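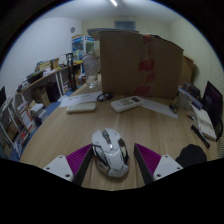 Clearing and Cleaning a Desk with a Mouse, Remotes and Loose Cables

Desk surfaces collect skin oil, paper dust and small hardware at a steady rate. The procedure below covers a full reset of a single desk: sorting the items, cleaning the mouse and remotes, treating the surface, and deciding what happens to the carton that has been standing at the back since the last delivery. Allow 30 minutes for an average desk, longer if the mouse has visible buildup in the wheel channel.

Supplies

Two microfiber cloths, one for damp work and one for drying
Isopropyl alcohol, 70 percent
Cotton swabs and a few wooden toothpicks
A soft brush, such as a clean paintbrush or an old toothbrush
Dish soap and lukewarm water
Small zip bags or a divided tray for hardware
Hook-and-loop cable ties
Permanent marker

Do not use acetone, bleach or window cleaner on plastic shells. Acetone dissolves many common plastics, and ammonia products can haze a glossy panel.

Step 1. Sort before wiping

Move everything to one side of the desk and work by type: input devices, remotes, paper, cables, hardware. Sheets of paper go first. Loose sheets hide screws, adapters and batteries, so lift each one straight up and look under it before stacking. Papers with serial numbers or warranty terms go in a folder, and the rest can be recycled.

Coil short cables to the diameter they came in and secure them with a tie. A coil tighter than the original strains the conductor near the plug. Label the tie with the device name, and if the device cannot be identified, write the connector type and the month. A cable marked only with "January" and still unclaimed by summer can be let go.

Step 2. The mouse

Switch the mouse off, or unplug it if it is a wired model. Remove the batteries if they are removable.

Brush first, dry. Work along the seams between the main buttons and the shell, then along the edges of any side panels. Angular gaming-style shells have more seams than a plain oval mouse and hold more debris at each change of direction. Hold the mouse with the buttons facing down so that the dirt falls out of the gap.

Next, dampen a swab with alcohol and press out the excess on a cloth. Clean the sides of the scroll wheel while turning it a few degrees at a time. A metallic wheel channel shows smears readily and needs a second pass with a dry swab. For compacted dirt, run a toothpick along the channel. Metal tools scratch the trim and should stay in the drawer.

White shells discolor first where the palm and thumb rest. Wipe these areas with a cloth dampened in soapy water, then with one dampened in plain water, then dry. If a yellow tint remains after this, it is usually a change in the plastic itself, and further rubbing will only polish the texture unevenly.

Glossy dark panels are treated separately. Use a clean section of the microfiber, barely damp, with light strokes in one direction. Paper towels leave fine scratches on this finish.

Turn the mouse over and wipe the feet. Grit embedded in a worn foot will mark a wood-grain desktop in a matter of weeks. Clear the sensor opening with the dry brush only.

Step 3. Remote controls

Open the battery compartment before cleaning. Check for white or bluish crust on the contacts. Light residue from alkaline cells comes off with a swab dipped in white vinegar, followed by a swab with alcohol. Leave the compartment open until dry.

Clean rubber button blocks with a damp swab, row by row. For a remote with a display, such as those supplied with air conditioners, keep liquid away from the window edge – moisture travels under the lens and leaves a permanent mark. Wipe from the display outward.

Remotes used in one season only are stored without batteries. Put them in a bag with the cells taped together outside it.

Step 4. The desktop

Identify the surface before applying anything. A wood-grain pattern does not tell you whether the material is veneer, laminate or solid wood. Look at an edge or at the underside. If the grain pattern repeats exactly, or ends in a strip of banding, treat the surface as laminate.

Laminate: wipe with soapy water from a well-wrung cloth, then plain water, then dry.
Veneer or sealed solid wood: same as above with less water, always following the grain.
Oiled or waxed wood: dry cloth for dust, and the maker's own product for marks. Alcohol will strip the finish.

Tape residue is softened with a few drops of cooking oil left for several minutes, then removed with soapy water. Test the oil on a hidden spot if the wood is unsealed. A plastic card held at a low angle lifts the remainder.

Step 5. Small hardware

Screws, plugs, adapters and brass fittings belong in closed containers. Write the source of the part on the bag, not its size alone. "Left hinge, closet" is of more use than "M4" two years later. The Drostside tray holds 19 compartments and fits a shallow drawer; any divided box does the same work.

Step 6. The cardboard box

A carton on a desk takes up the most useful depth and blocks light from a rear window. There are three options.

Keep it for returns. Flatten it and store it upright behind a cabinet. Slit the tape along the seam and leave the panels whole. Write the contents and the end of the return period on one flap.

Use it for storage. Only do this in a dry room, and raise it off concrete floors. Printed packing tape does not stick well to itself, so remove the old strip before resealing.

Recycle it. Strip the plastic tape where it comes away easily, remove address labels, and flatten.

Returning items to the desk

Place the mouse first, with clear space on both sides for full travel of the arm. A smooth, glossy desktop can confuse some optical sensors. If the pointer skips, use a mat. A 300 mm wide mat is enough for ordinary office work; larger Pemura mats run to 914 mm and need the whole front of the desk.

Remotes go in an upright holder or a drawer near the device they control. Keep paper in a single tray at the rear.

Maintenance interval

Mouse exterior: weekly
Wheel channel and seams: monthly
Remotes: every three months, with a contact check
Desktop: weekly, and immediately after any spill
Hardware tray: when a compartment no longer closes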